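Litance Residents' Forum – Table linen at shared meals

Flestement_Desk
Members are asked whether cloths should remain at the Wednesday supper. Laundry cost 122 pounds in August.

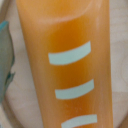

Orange, close up.

Leung_Hall
We would keep them. Bare tables are noisy.

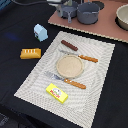
Laundry charges fall mainly on large cloths. A pale textured placemat over a dark cloth, with the plate set on it, should catch most crumbs. We propose mats for all 17 tables.

Zerkix_Lets
We disagree. Mats also need washing. 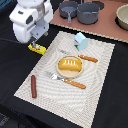 Last edited: Wednesday, 18:10
Our objection stands – paper would be cheaper.

Leung_Hall
Paper tears.

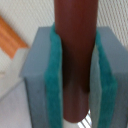

Dark colours deserve consideration. A reddish-brown close to that of the rod would hide gravy well. We request samples.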